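Materials and Objects, Handout 3
Holding Things Down: the telephone, the block, and why your elbows matter
Instructor: Faizal Pelupessy
Revised January 14, 2025

Read this before you come to the bench. I know how handouts are read, so the part that will be on the sign-off sheet is in the middle, where you'll have to go looking for it.

1. The rotary telephone

Some of you have never used one. A few of you, in September, tried to press the numbers. The dial is a spring and a governor with a finger wheel on top. You put a finger in the hole, pull the wheel clockwise to the stop, and let go. The spring does the return trip at its own pace, and the line is pulsed on the way back, once for a 1, twice for a 2, and so on up to ten for the zero. Helping it along with your finger gives you a wrong number and, in the old days, a conversation with a stranger in Jallwood.

Terms you need:
Finger wheel – the disc with the holes.
Finger stop – the little hook that ends your pull.
Governor – keeps the return speed steady.
Cradle – where the handset sits. Also the part everyone leans on.

A finger is the traditional tool. Operators with fingernails to protect used a stick or the end of a pencil, and a stick is still a decent way to feel how much force the spring wants. Hold it near the top, keep it close to upright, and pull from the wrist.

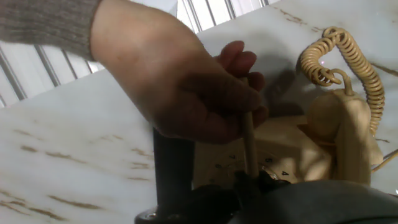 Pull slowly the first few times. You are looking for the point where the phone would sooner slide than dial. On a light plastic body with tired rubber feet, that point arrives early, and the whole instrument sets off across the table after your hand. At home you fixed this by holding the phone still with your other hand. At the bench you may not have another hand to spare, which brings us to the clamp.

2. The C-clamp

A C-clamp has a frame, a screw, a swivel pad and a sliding T-handle. It has one moving idea and people still manage to get it wrong. The Hsiao reader, chapter 8, spends several pages on the thread. I'll spend a paragraph.

The fixed jaw goes against the part that can take it. The screw comes in from the side you can reach. Turn the T-handle until the pad touches, then a little more, then stop. Molded plastic housings are hollow, and a hollow thing under a screw gives no warning worth the name. If you hear a tick, back off. If you hear a crack, come and see me and bring the pieces.
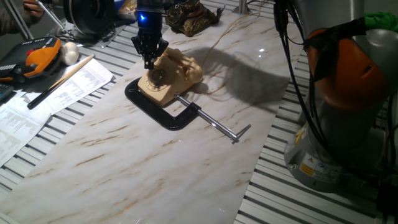 Check three places before you let go: the cord, the handset, and the wheel. The cord should have slack. The handset should lift without hitting the frame of the clamp. The wheel should turn all the way to the stop and all the way back, because a housing squeezed even slightly out of shape can rub on it. We lost most of an afternoon to that one at Jelholm, and I was the person who had tightened the clamp.

3. Lumpy things

A telephone at least has sides. Shaped pieces, the rounded, knuckly, bone-like kind, have no flat to speak of, and a clamp straight on the piece will either mark it or spit it out. So the piece goes on a wooden block and the clamp goes on the block. Put the jaw near the edge and leave the top of the piece clear, since the top is where you'll be working.

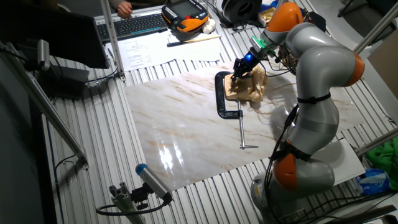

The T-handle should end up somewhere your sleeve won't find it. Wodness, in the optional reading, recommends a scrap of leather between pad and wood. I find folded card does nicely and is free.

4. The surface

Marble-look boards are handsome and slippery. Wipe the board before you set anything down. Grit under a block works like ball bearings, and it scratches. The replacement quote was $500, later $800, and I would like to stop getting quotes.

For next time

Dial your own number, zeros included, and write down which digit made the phone creep. Clamp a block, shove it, and note which way it moved. Half a page, handwriting I can read.

Bring a pencil. The ones I lend out don't come back.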